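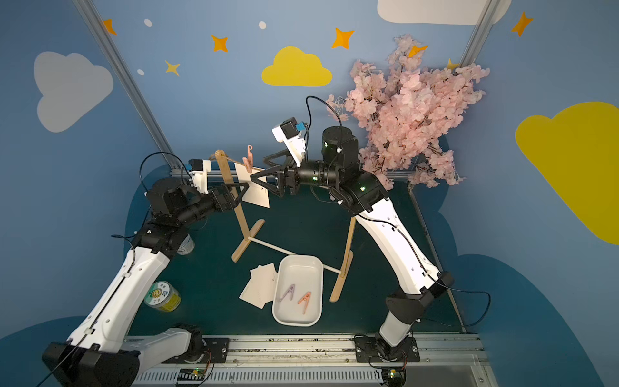
Parents do not write down the short wakings, a reader of the first draft objected, they only write down the ones that got them out of bed, and any count taken from a diary will be too low. The objection is fair and it applies to everything in this section. The diary records what a tired adult noticed and remembered in the morning. A baby who wakes, looks around and settles again leaves no mark in it.

Papers > Infant Sleep > Hustano Diary Study > Section 4

4. Night waking in the second half of the first year

4.1 What was counted

Forty-nine families in Hustano kept a sleep diary for one baby each. The babies were past six months old at the start, and none had a diagnosed illness that would affect sleep. The diary was the Tostis booklet, one page per night, with space for bedtime, each waking, what the parent did, and the time the baby was up for the day. Families returned 1,307 usable nights. A night was left out if the bedtime or the morning time was missing, or if the page had been filled in by more than one person and the entries disagreed.

We used the Aigner definition of a waking with one change. In the original, a waking counts only if the parent leaves the bed. Many of our families had the crib next to the bed – a parent could put a hand on the baby without getting up – and under the original rule these nights would have looked quieter than they were. We counted any waking to which a parent responded, by voice, touch or feeding.

Figure 1. A pale square card with a dotted line and a small arrow, held at a tilt.

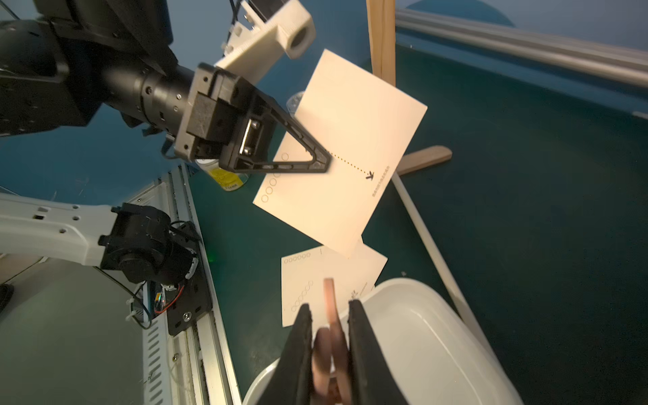
Hannelore Ortner

4.2 Feeding and waking

Babies who were fed at the first waking of the night were likely to be fed at the later ones too. This was true of breastfed and bottle-fed babies. It does not show that the first feed led to the others. A hungry baby may wake and feed several times whatever the parent does at the start, and a parent who has found that feeding works will try it again.

Some families stopped night feeds during the diary period. In most of these diaries the wakings went on for a while and then became less frequent, but a few show no change we could describe with confidence. Growth spurts, colds and new teeth were all written in the margins during the same weeks, and we had no good way to separate them from the change in feeding. Parents thinking of dropping a night feed should ask their own pediatrician first, above all if the baby was born early or has been slow to gain weight.

4.3 Bedtime

The time a baby was put down varied more between families than within them. Most households had a usual hour and kept to it, give or take a visit or a late drive home. A later bedtime was not followed by a later morning in most diaries. Several parents had moved bedtime back hoping for an extra hour at dawn, and wrote that they had gone back to the old time.

We did not find that a longer bedtime routine went with fewer wakings. A bath, a song and a feed took one family most of an hour, and another family changed the diaper and turned off the light. Both had good and bad weeks. Families with a regular order of events did report less crying at bedtime itself, but crying at bedtime was a yes or no box in the booklet and we would not lean on it.

4.4 Naps

Nap entries were patchy, especially for babies in day care, and we report them only in outline. As the babies got older, the third nap was the one that went. In the weeks when it was being dropped the diaries often show an early bedtime, then a short nap the next evening, then an early bedtime again. Parents found this tiring. It usually sorted itself out before 12 months without any plan being followed.

4.5 Limits

The families volunteered through the Prundotgate well-baby clinic, and parents with a difficult sleeper may have been more willing to sign up. There was no comparison group. The diaries were kept by hand and the reader's objection above stands. We did ask two families to keep a second diary by the other parent, without comparing notes, and in both cases the one who usually got up had written down more wakings – we expected that, but the gap was wider than we liked.

The diaries closed for this analysis on 2024-10-28. Pages that came in later were kept, and are not part of the totals given here. The wording of the booklet's waking question is given in the appendix, along with the margin notes we were allowed to quote.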